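Everyone at Nivisik wants to talk about the policy. Fine. I want to talk about the sim cell and who looks after it. Nobody has a slot for that. We reset it by hand, 300 times since April.
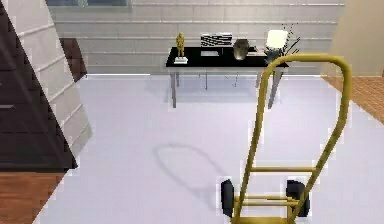
By Nadiia Shevchuk | 24 Aug 2022

Take the yellow hand truck by the black table. Simulated, sure. Still needs its colision mesh checked before every batch, same as you'd check a gripper. Skip that and teh whole run is junk. Put a name on the job. Pay for it.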